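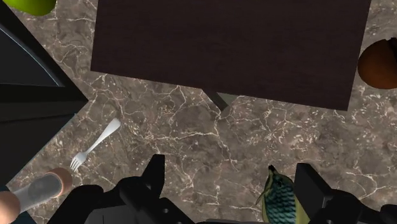

Re: [grirkero-list] What do we buy first, and what can wait?

From: Zulmira Coelho
To: grirkero-list
Date: 2/12/26

Hello Lourenço, hello all,

Thank you for setting it out so clearly, and sorry it has taken me a while to sit down to it. I'll put your message in first so that people who joined the list over the summer can follow.

Lourenço Lobo wrote:
> Dear all,
> The money for the kitchen bench has to be spoken for before the end of
> the financial year and I would like us to stop going round in circles.
> As I see it we have one arm to buy, one gripper, a bench to stand it on
> and a computer that can run the simulated kitchen without falling over.
> Zunidley have quoted for the arm and gripper together. Barreto will do
> the bench and the fixings. I had put the computer at the bottom of the
> list, as we already have the old one in Undton.
> Can somebody tell me whether the simulation work changes any of this?
> I don't want to find out in August that we bought the wrong fingers.
> Lourenço

It does change things, I think, mostly the order. I have spent a good part of the last few weeks with the simulated kitchen, and I keep coming back to the same two worries, the fingers and the height of the base.

Fingers first. Zunidley's quote has the standard pair in it and the long slim pair as an extra at £578, and I know that line made a few people wince (me included!). But have a think about what we are asking the gripper to do. A fork lying flat on a stone worktop gives you next to nothing to get hold of, and we want forks and spoons in the very first set of tasks. The fruit is much kinder, as you would expect, and I'd happily start everybody on the apple. I would still rather have both pairs in the drawer from the beginning than send off a second order and pay carriage again.

Then there is reach. The simulated arm stands on a big dark block beside the worktop and has to come over the top of things, elbow well up, to get at whatever is lying in front of it. With a microwave on the back of the counter that elbow needs a fair bit of air. Barreto's drawing has the base level with the bench top, and I'd like to ask them for a raised one before anybody signs anything – it is a small change on paper and a miserable one once the holes are drilled. 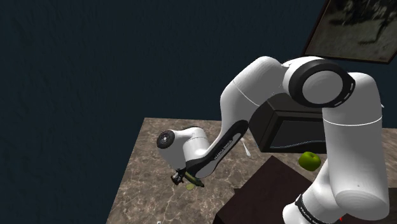 The order I'd suggest

Computer first, please. I know it was at the bottom, Lourenço, and I know the old machine in Undton still switches on, bless it. But a full set of runs can take it up to 44 hours, and if it stops in the night you come in to a blank screen and start again. Everything we learn before the arm arrives, we learn on that computer, and it is also the cheapest way we have of finding out that a layout is no good. I'd go for the middle of the range and put the extra into memory.

Arm and both sets of fingers next, as one order to Zunidley, so that the delivery is charged once. They are holding the price for seven weeks.

Bench last, though the drawing should go back to Barreto straight away with the raised base marked on it. They are always slower over the paperwork than over the sawing, in my experience, and I'd like that part to be moving while we wait for the rest.

What I would leave out altogether for now is the second camera mount and the fancy storage unit. Both are nice. Neither will hold us up. I'd also go easy on props. It is tempting to buy a whole kitchen shop's worth, and I'm as bad as anyone when I get near a shelf of pans, but a shallow pan with a straight handle, a fork, a chopping board and something odd-shaped would keep us busy for a good long time. In the simulated set the odd shapes are a fish with scales down its side and a multicoloured ball made of open struts, and I've grown rather fond of them both. A ball like that seems to me a fair test for any pair of fingers, with all those gaps to slip into, so if anyone sees a cheap one in a toy shop do let me know.
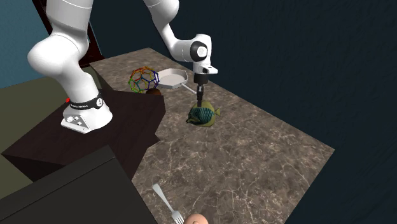 Could we hire an arm for a few months and put off buying one?

Hiring is possible, but the firms I rang want a minimum term that eats most of what we'd save, and the gripper is charged separately. The hire money would also have to come out of the running costs, which are already spoken for.

Lourenço, if you are happy with the order above, would you write to Zunidley and ask them to put the long fingers on the same quote? I'll do Barreto. If anybody has strong feelings about the computer, please send them to the list and not only to me, my inbox is a sorry sight at the moment.

Warm wishes to all,
Zulmira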